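Folding and Laundry Days: Your Questions

Welcome, and thank you for looking in. Merle Pearce and I have been answering folding questions at the Kirnotau clothes exchange for a good while now, and since the same ones come round again and again (usually while somebody is holding a crumpled polo shirt) we thought we'd write them down. Last updated March 13, 2020.

Do I need a special table for folding?

Not at all, though a big, smooth, pale one is a real pleasure to work on. You can see every crease and every stray bit of fluff, and a sleeve slides across without catching. At home I fold on the kitchen table with a clean sheet over it. Whatever you use, give yourself more room than you think you need, and keep the clothes still waiting their turn on a second surface off to the side.

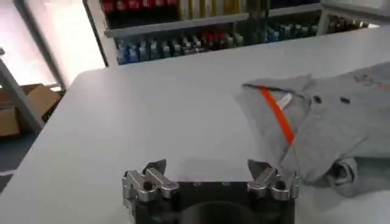 Height matters too, more than people expect. If you are stooping you'll be sore after the first pile, so stand somewhere you can keep your elbows loosely bent. Merle puts her dining table up on blocks when she has a lot to get through – I just take more tea breaks!

How do I fold a polo shirt so the collar stays nice?

Do up the buttons first, every one of them, and turn the collar down the way it would be worn. Then lay the shirt on its front, smooth it from the middle outwards, and bring each side in towards the centre with the sleeve laid back flat on top. Fold the bottom up to just under the collar, in two goes if it's a long shirt, and turn the whole thing over. If the collar has a coloured stripe along it, like the orangey one on our grey polo, you have a handy guide, as a wonky line shows up straight away.

My shirt has gone into a lump halfway through. Can I rescue it?

Of course you can, but please don't tug at one edge and hope. Pick it up by the shoulders, give it a good shake and begin again. It takes a moment, and it is so much kinder to the cloth than pulling it about.

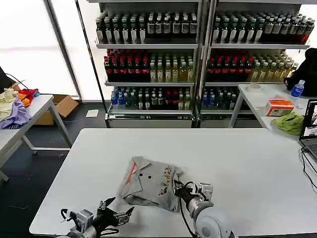 Should I iron before folding?

For everyday cottons I wouldn't bother. Smooth each piece firmly with your palms while it's on the table and most of the small creases will settle. Save the iron for linen, and for anything you'll be wearing to see your mother-in-law.

What about shirts with a printed picture on the front?

Keep the fold lines away from the print wherever you can, even if that makes a slightly wider parcel. If the picture is too big to avoid, fold loosely and don't put anything heavy on top.

How many things can I bring to the exchange?

Up to 160 pieces per household, which sounds a great deal until you have emptied a loft. Last August we took in 2631 altogether, so we do ask that they come clean and sorted by size.

Who do I ask if my question isn't answered?

Leave a note at the desk for me, Carleen Quinlan, or for Merle, and one of us will get back to you.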